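Week 3: learning from demonstrations, soft objects

Data: Pranholm set, 187 demos, one task (tidy pillows on a sofa). Policy predicts short chunks of motion, 30 steps each, then re-plans. Why pillows? No fixed shape, so the grasp point moves as the fabric creases. Pushing down into the middle is a differnt contact from pinching a corner. Label them seperately. 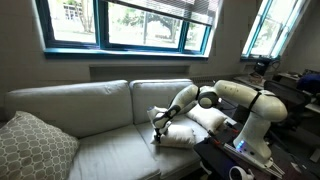
Results to know

Lanemby baseline: trained 1000 epochs, still weak on corner grasps. Colour changes hurt less than new cushion shapes.

Read Kendley notes before the lab.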